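3.2 Setup and grippers compared

All trials were run on the toy kitchen bench. Same black arm throughout, entering from the sink side. Objects were the steel pot, toy food pieces and small cubes. The kitchen was chosen over a flat table mainly for the clutter – the faucet and the shelf both limit how the wrist can approach, and a gripper that does fine on a bare table may have no room to open there.

Two sets of fingertips were compared, the Undix (stiff, narrow) and the Skevo (softer pad, wider at the tip). Both bolt to the same multi-jointed finger base, so the controller did not need a new hand model, only a new tip offset. Offsets were measured by hand by Monique Langlois and entered once per tip change. We did not re-measure between blocks of trials, see 3.4 for why this was probably a mistake.

Two controllers. Roussel is a plain position controller with a fixed closing speed. Jellia adds a current limit on the fingers and slows the last part of the descent. Neither one uses touch sensing. Camera views were fixed before the first trial and left alone.

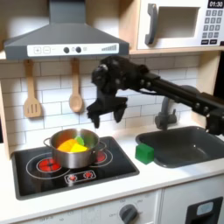 3.3 Tasks and scoring

Task A is pot work: a food piece is lowered into the pot or lifted back out. The rim is the hard part. Fingers have to go down inside it or release from above it, and a release from too high tends to bounce light pieces onto the stovetop.

Task B is cube work: pick a cube off the counter or cooktop and put it down at a marked goal. Some of the goals are right by the lip of the sink, where a small sideways error loses the cube into the basin. Starting spots for the cubes were changed between trials, sometimes with a second cube next to the target.

A trial was scored as a success if the object was released at the goal and stayed there untill the arm was clear. Bumping the pot was logged but not counted as a failure. Timeouts were failures. We ran 966 trials in total, of which 263 were Task A with the Skevo tips; the split is uneven becuase the Undix tips came in late and the pot trials were already underway.
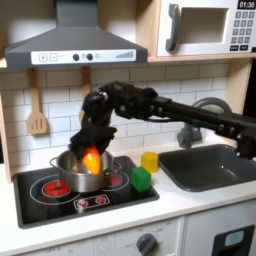 Figure 3. Task A, orange food piece held by the gripper at the opening of the pot.

3.4 What went wrong, and where

Most Task A failures came at release. With Roussel the fingers open at full speed and a piece sitting off center gets flicked toward the rim. Jellia opens slower and this mostly went away, at the cost of longer trials. Tip choice mattered less than we expected for food pieces. The Skevo pad holds curved shapes well but is slow to let go of them – a piece can stay stuck to one finger after the others have cleared.

Task B was the other way round. Tip choice mattered a lot, controller hardly at all. Narrow tips fit between two cubes placed close together, wide tips push the neighbor away or close on both.

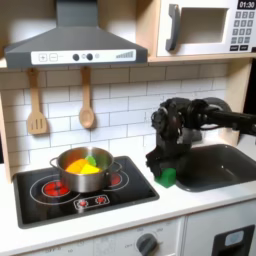 Near the sink the offset error shows up most. After almost 200 trials on one set of tips the measured position had drifted enough that grasps landed toward one edge of the cube, and the cube then turned a little in the fingers on the way down. Re-measuring fixed it. We dropped 18 trials from the analysis where the tip screws were found loose afterward; leaving them in does not change the ranking.

Not tested: wet objects, heavier items, the hanging utensils. A run with both controllers switching mid-trial was started in May but the logs are incomplete and we leave it out.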